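Wood Notes: Looking after an old tabletop over the winter

December 11, 2020

The heating has been on in most houses for a few weeks now, and the questions coming in to the Zomthorpe workshop have changed with it. In May people ask about stripping paint. At this time of year they ask why the boards of the kitchen table have pulled apart, and whether something should be pushed into the gaps.

The short answer is to leave the gaps alone until spring. Solid boards give up moisture when the air in a room is dry and take it back when the air is damp. Almost all of that movement is across the width of the board, with very little along the length. A gap that opens in December will often close again by early summer. If it has been packed hard with filler in the meantime, the boards have nowhere to go, and either the filler squeezes out or the top starts to cup.

Ingrid Esposito, who runs our Wakimik evening classes, keeps a pine table at home that was built by a man named Wojcik for her grandparents' farmhouse. She has marked one of the gaps on the underside with pencil lines, winter and summer, and the lines go back years. The table has never been filled and has never needed it.

Old tops that have spent time outdoors, or in a barn or shed, are a separate matter. The surface will have turned gray, and there may be orange or brown staining near old nails or wherever something made of iron was left standing. Many people now want to keep that look, and it can be done, but it limits what you can use on the wood.

Sanding is the first thing to avoid. The gray layer is very thin, and even a light pass with fine paper will go through it in places and leave yellow patches that are hard to disguise. Brush the top along the grain with a soft brush, then wipe it with a cloth wrung out in warm water with a little dish soap. Do a small area at a time and dry it as you go. Stubborn dirt around knots can be worked loose with an old toothbrush.

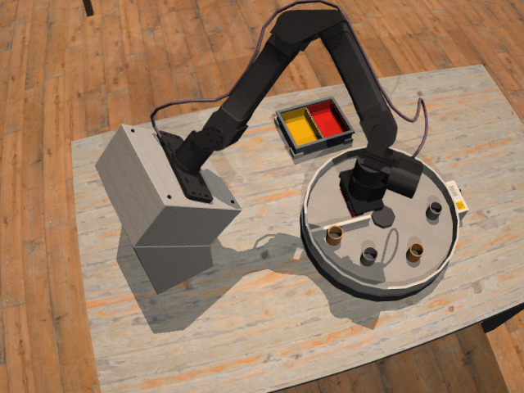 Once the top is clean, give it at least two days in a heated room before putting anything on it. A board that feels dry to the hand can still be damp a little way down, and a finish put on too early may turn cloudy.

For a weathered top we suggest a plain paste wax, put on thin and buffed by hand. Oil will darken gray wood a good deal, sometimes almost to brown, and there is no easy way back. If you prefer oil, try it on the underside first and look at it again after a week. Varnish tends to sit on the surface of old wood and peel where the fibers underneath are weak.

Wax will not stop heat marks or standing water. Use a mat under anything hot and wipe up spills when they happen. A waxed table in daily use will want another thin coat two or three times a year.

Rust stains deserve a mention of their own. Oxalic acid will lighten them, but it will also bleach the gray around them, so you may swap a dark spot for a pale one. It is also harmful to breathe in as dust and needs gloves, eye protection and good airflow. Most of the people who ask us about rust stains decide to keep them once they have heard this.

Where the table stands matters as well. Keep it away from radiators and wood stoves, and out of direct sun if you can. One end of a table next to a heater will dry faster than the other, and that is when splits appear at the ends of the boards. A split is different from a gap between boards – it runs through the wood itself and will not close up in summer. If you see one starting, move the table and bring it to us before it travels.

Look underneath too. On an older table the top should be held to the frame with wooden buttons or with screws in slotted holes, so that it can slide a little. Now and then someone has driven screws straight through, usually as a repair, and the top cannot move. Dwayne Nakamura had one of these on the bench last month from a house in Banen, with a split running half the length. He took out the fixed screws, cut a set of buttons from maple scrap, and glued the split once the boards had relaxed. The work came to 70 dollars and the table is back in use.

Our spring class on table repair has six places left. Bring a small piece if you have one. Large tables can be dropped off at the side door by arrangement, and please tell us beforehand if it takes more than two people to lift.

The next Wood Notes will cover loose chair joints.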